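Ticket 1096: label printer on Fumside bench drops the last line of text
Opened 4/25/18 by Zuleica Quintana
Status: open, waiting on user

Labels sent from Notar print without the bottom line. Same result from both login accounts. The test page stored in the printer is complete, so the print head is not suspected. Driver removed and reinstalled, no change.

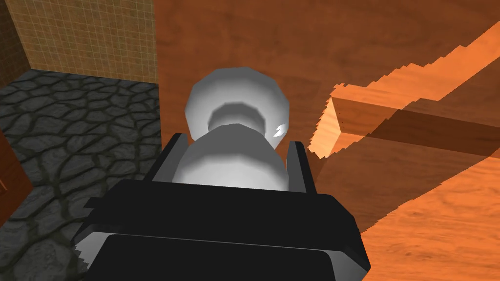 Label height in the Notar template was set to 40 mm, but the Bonix driver had gone back to its default of 35 mm. Corrected in the driver and saved. The first five labels were complete, the sixth lost its last line again. Text colour is not a factor. For the asset tags, black on white is still wrong for parts with a matte black body; use the white-on-black stock and pick the Laryea profile, which has its own height setting.

Sibusiso Mokgethi, second line: height value is being overwritten when the print queue restarts. Export the driver settings before and after a restart and attach both files. Do not edit the template in the meantime.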